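首页 版块 厨房闲聊 精华 搜索 登录

主题:熬鸡架高汤,油到底要不要撇干净

北岸锅边
搬到 Skendness 以后开始自己熬汤,这边菜场收摊前鸡架卖得便宜,我一般周六下午去拿。做法很普通:鸡架冷水下锅,煮开撇沫,换小火,放姜和葱白,不放盐。熬完过滤,分盒冷冻,平时下面条、炖白菜用。
问题是油。我一直是全部撇掉,家里人说这样汤没味道。上个月留了油冻起来,化开以后闻着有点腥,也可能是冻得太久。想问问大家是怎么处理的。

半盏油灯
不用全撇。油留一层,放冰箱里凝住了盖在汤上面,等于封口,冷藏能多放一阵。吃的时候再把那层揭掉就行。

卷心菜梆子
不同意楼上。家里冷藏又不是罐头,一层鸡油封不住什么,该几天吃完还是几天吃完。我吃过亏,油盖得严严实实,揭开下面已经酸了。

半盏油灯
你那是放凉太慢。我是整锅坐冷水里,换两次水,凉透马上进冰箱,没出过问题。

卷心菜梆子
凉得快当然好,但这是降温的功劳,跟油没有关系。楼主问的是冷冻,冷冻更应该去油。油在冷冻室里照样会慢慢哈掉,你闻到的腥味多半就是这个。

北岸锅边
那我大概明白了。我那盒在冷冻室最里面,过年前放的,确实久。

石阶第三级
补充一点,火候也有影响。汤一直大滚,油会被打散到汤里,颜色发白,后面怎么撇都撇不净。我保持锅边冒小泡,两小时左右,汤是清的,油全在面上,很好撇。

灰雀不上树
要白汤的人就是要它大滚啊。鲫鱼汤、猪骨汤不滚怎么白。

石阶第三级
楼主说的是鸡架高汤,当底汤用的。白汤另算,也不适合拿来炖白菜,我觉得腻。

灰雀不上树
我家炖白菜就用白汤,各人口味。

北岸锅边
再问一个,锅用多大合适?现在这口小的放进鸡架就满了,一滚就溢,灶台擦到烦。看到有人转让 Trudura 的深汤锅,35 块,带盖。

卷心菜梆子
Trudura 那口深锅我有,底偏薄,熬汤没事,别拿来炒料。这个价可以收。盖子上的钮会松,自己拧一下。

半盏油灯
我反而觉得薄底不好,小火的时候中间滚、四周不动。多加点钱买厚的。Adgate 那边的厨具店有时候清旧款,可以去转转。

卷心菜梆子
汤是水,自己会对流,薄底影响不大。楼主又不是熬粥。

北岸锅边
先收了吧,不行再换。上次熬完将近 700 毫升,实在太少,换了大锅至少能多装点。

灰雀不上树
过滤用什么?我用的细网筛,碎骨头能挡住,姜末挡不住。

石阶第三级
筛子上垫一块纱布,先用开水烫过。底下最后那点浑的直接不要。

Oei河边
潜水看完了。我是全去油派,但是不在锅里撇,太费事。过滤以后整盆冷藏过夜,第二天油结成一片,揭下来另外装一小盒,炒青菜用,尽快吃掉。下面的汤有时候是冻状的,很正常,加热就化。然后再分装冷冻,盒子别装满,要留出膨胀的地方。

半盏油灯
这个流程我没意见。只是不是每个人冰箱里都放得下一个盆。

卷心菜梆子
难得意见一致。

北岸锅边
好,下次按过夜的办法试。另外想问撇沫,刚煮开那阵沫子很多,我用饭勺撇,总是连汤一起舀走不少。
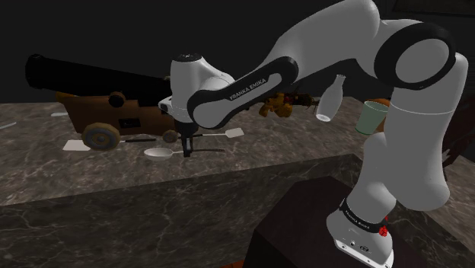

Oei河边
撇沫要趁刚开的那一阵,火先调小,让沫子自己聚到锅边,再下勺。勺子斜着贴水面,从边上往里轻轻带,别往深处舀。每舀一下都在旁边的清水碗里涮一涮,不然沫子又带回锅里。饭勺太平,兜不住,换成汤勺会顺手很多。颜色我偏向图里那把勺子那样的白色,灰褐色的沫子粘在上面很显眼,涮没涮干净一看就知道。黑勺我也用过,灯光暗的时候看不清。沫子变白变少就可以停了,后面再冒出来的那一点不用管,过滤的时候纱布会留住一部分。姜和葱白等撇完再放,不然会跟着沫子一起被舀出去。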